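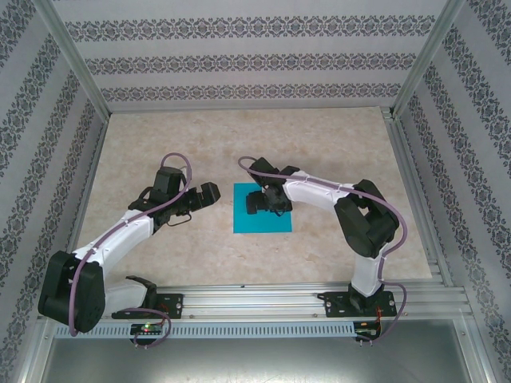 I have been trying to learn the accordion since April, and the main thing I have learned is where my neighbors stand on the accordion.

It was my aunt's. She left me the instrument, a case that smells like a church basement, and 80 pages of sheet music with her fingerings penciled in. Her fingerings assume a hand with more fingers than mine. The name on the front says Trolero, in curly chrome letters, and the man at the repair shop on Piletti Street had never heard of it. He said this in the tone a doctor uses when asking how long you've had the mole.

He fixed two sticky reeds and charged me more than the thing is worth, then told me to play it every day or the leathers would dry out. So now I have a pet.

My teacher is Mirela Araújo, who has been playing in wedding bands for most of her life and is very hard to shock. At the first lesson she had me play one note for the whole half hour. In, out, in, out, change direction without a bump. I bumped. She looked out the window a lot. At the second lesson I got a second note and I'm not ashamed to say I went home and called people.

The left hand is where it all goes wrong. You can't see the buttons. You're supposed to find C by the little dent on top of it and then feel your way out from there, like somebody looking for the bathroom in a strange hotel. I have played entire waltzes one row off. They sound fine if you think of them as Swedish.

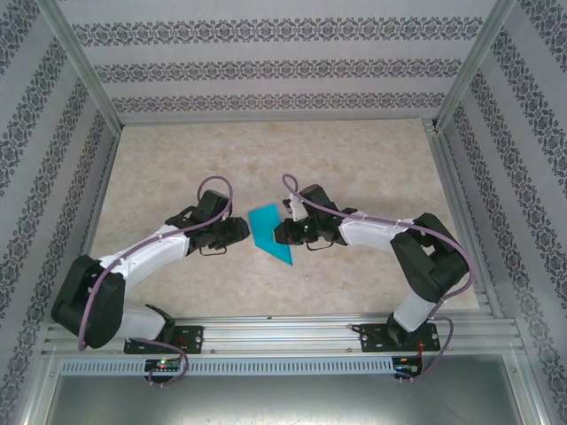

So how long do you have to practice each day to get anywhere?

Mirela says 10 minutes, as long as it's every day, and she would take that over one heroic Sunday. I do mine at 8 in the evening, which is late enough that I'm home and early enough that Khải Tô downstairs can't put anything in writing.

Khải has been decent about it, I should say. He asked once whether I knew any other songs. I said no, and we left it there. On Monday he held the door for me and the case, and then I heard him humming my waltz on the stairs, wrong note included, the same wrong note I always hit in the ninth bar. I went up and played it right three times in a row out of spite.

There's a student recital coming in the back room of the Takum, the bar with the bad parking. Mirela has put me down for one piece, between a nine-year-old and Haoran Jin, who plays tango with his eyes closed and owns the shoes for it. I've asked to go before the nine-year-old. She's thinking about it. Meanwhile the strap has started to come loose on the bass side and I need to find out whether you can use shoe glue on that.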